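Bench Rules in Practice: Two-Arm Cells
Kozma workshop gallery

Home > Workshop > Gallery > Bench rules

The bench rules were rewritten in January, after the second room opened and more people began sharing the same cells. The full text is in the Bruvard handbook, section 5. This page goes with it and is meant for anyone who has read the rules once and wants to see what they apply to. Piroska Bozsik wrote the captions. Levente Takács checked them against the handbook.

The rules cover tabletop cells with two arms working over one surface. They don't cover the floor-standing machines, which have their own sheet on the door of the machine room.

Before power-up
Check the base bolts by hand on both arms. If a plate moves at all, leave the power off and write it in the log. Clear the surface of everything that isn't part of the task, including pens, tape and spare fingertips. Look along each cable from base to wrist while the arm is at rest. A cable that will be pulled tight at full reach has to be rerouted first.

During a run
Hands stay outside the enclosure while either arm is powered. Reaching in "just to nudge the part" was the most common entry in last year's log. If a part needs moving, pause both arms, wait for them to stop, and then reach in. The person at the stop button does nothing else. No phone, no notes. Swap after 60 minutes at most and say out loud who has the button.

Speed stays at the training setting until the task has run 3 times without a stop. After that the cell lead can raise it. Write the new setting on the Zelano card and leave the card at the cell.

After a run
Park both arms before cutting power. Take the object out of the tray and put it back in its bin. Log the run number even if the run was stopped early. The log reached run 1,255 at the end of the last term, and the stopped runs have been more useful to us than the clean ones.

Changes to a cell
Backdrops, trays and small objects can be changed by anyone signed in. Mounts, rails and wiring can be changed only by the cell lead. New printed parts go through the Rirard checklist before they are fitted, and the old part is kept until the new one has passed.

Questions about the wording go to Piroska. Requests for exceptions go to Levente, in writing, before the run.

One arm in, one arm clear. The shared-space rule says that only one gripper may be inside a tray at a time, unless the task sheet names a handover. The other arm waits over open surface with its fingers clear of the rim. In this cell the right arm is reaching down into the yellow tray, over a small orange-and-red object, and the left gripper is open above the marble-patterned surface to the left. Nothing else is out on the surface, as the clearing rule asks. Both arms are mounted on the same rail, so the bolt check applies at each end of it.
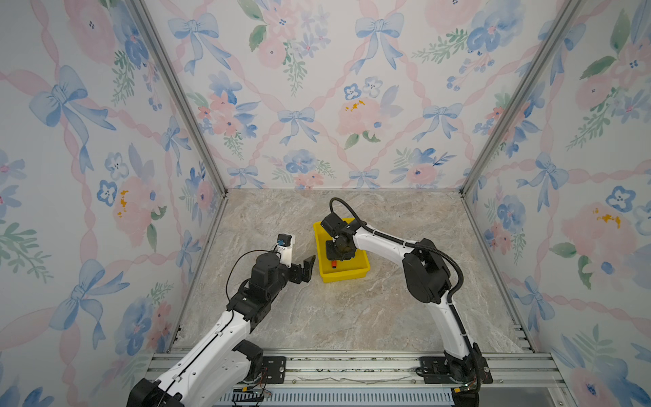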